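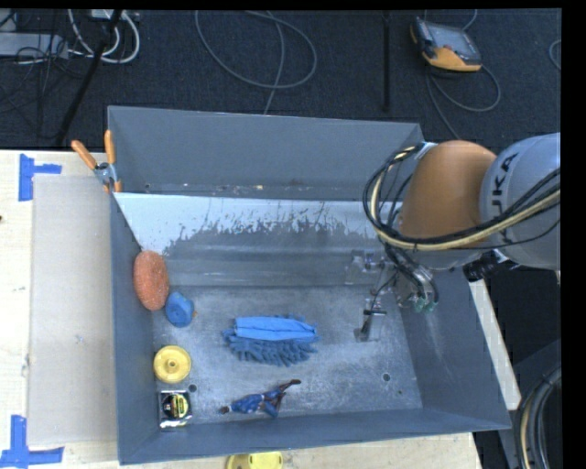
Bin Picking: Collection Update for June

The Seol grasping set now stands at 1368 recorded attempts, all from the metal bin cell. Each attempt is stored as one overhead view before the move, the arm's joint positions during the move, the gripper command, and a pass or fail mark entered by the operator. Attempts that were stopped by hand are kept, but they carry a separate mark and are left out of training by default.

Loads are still small. A typical one has a tape measure, a chenille cleaning item, a sponge-like piece, a toy figure and one or two round things, spread over the floor of the bin or leaning on a wall. Small loads give the model a clear view of single objects, and they also produce the cases it handles worst: something upright against the side, or something lying close to the near wall, where the finger has little room to come down. Despina Costache has asked operators to leave such placements alone between attempts. Please don't nudge an object toward the middle to make the next grasp easier.

Changes to the procedure

The load is now changed after every 70 attempts. The earlier figure of 200 gave long runs in which the same few objects appeared in nearly the same order, and the model learned the order. Objects are drawn from the Jaltlow list, which is shuffled once per shift. If an object on the list is missing, skip it and write its number in the log.

Before each load, check the clamp on the rim of the bin and compare the live view with the stored reference view. A bin that has shifted by a finger's width will still look fine to the operator, but the calibration no longer holds and the attempts have to be thrown out. We lost most of one afternoon to this.

A grasp counts as a pass if the object clears the rim and stays in the gripper until the release command. Two objects lifted together count as a fail, with the note "double". Soft items that come up by a single strand of fringe are a pass if they meet the same test. So-yul Geum is reviewing the older marks on soft items, which were not consistent between shifts.

Known problems

Reflections from the sloping panel inside the bin are sometimes read as an object edge. The current Otavex model proposed grasps on bare metal in several late sessions. Do not cover or paint the panel. Record the attempt as usual and add the note "glare".

Marks and scratches on the floor of the bin have not caused false grasps so far. The two dark holes did in the first version, and examples with the holes in open view were added to correct it.

Next

The next 500 attempts will use fuller loads with overlapping objects. The Nonia export will keep its present file layout, so existing training scripts should run unchanged. Corrections to past marks go to So-yul, with the attempt number and the shift.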